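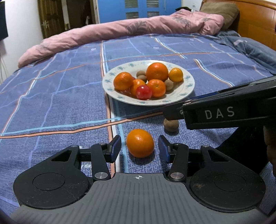

Povesby Custody Rulings: data card

Povesby is a set of 3,625 family court rulings on custody and parenting time, with the names taken out and 14 fields filled in by hand. It was put together at Woldegiorgis, a small family law office, by Henok Kumsa and Kalkidan Nigatu. I maintain it now. Please read the problems before the field list.

What people want it for

Mostly they want to predict who gets the kids. I doubt it can do that. Most custody cases settle, and a settled case leaves no ruling. What you have is the fights that went all the way, and those families are different from the ones who signed something in a hallway at 9 a.m. A model trained on this will tell you about stubborn people with money for lawyers.

Where the rulings came from

The first 2,000 were copied from the office's own research binders. Lawyers keep rulings they expect to cite, so that part leans toward odd facts and long opinions. Another 1,000 came from Clotska, a paid search service that has since closed. The rest were sent in by other offices, and I can't say how they picked them. The source column tells you which batch a row belongs to. Use it.

Labels

Kalkidan labeled everything. Etenesh Yilma relabeled 300 rulings without seeing the first labels. They agreed well on outcome and on the number of children. On "primary reason" they agreed little more than half the time, and I would drop that column. Judges give several reasons at once – asking for the main one was our mistake.

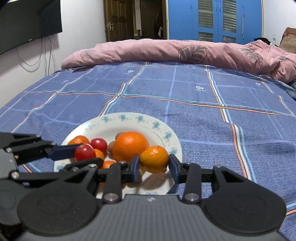

Names were removed with a tool called Skestine and then checked by Jamie Marsden, who still found leftovers in nearly every long opinion. Assume a few are in there. Don't try to match rows to real families, and write to us if you run into a name.

Fields worth trusting

outcome: sole, joint, split, other
n_children: whole number
relocation: yes or no
source: binder, clotska, outside

Fields to be careful with

primary_reason: see above
income_gap: blank in most rows, and blank does not mean zero
lawyer_both: guessed from the signature block in older rulings

Versions

v1 had duplicate rows from appeals. v2, out in November, removes the ones we caught. Grażyna Adamczyk is still checking the outside batch.

Nothing in this set is legal advice, and I would not quote a percentage from it to a client.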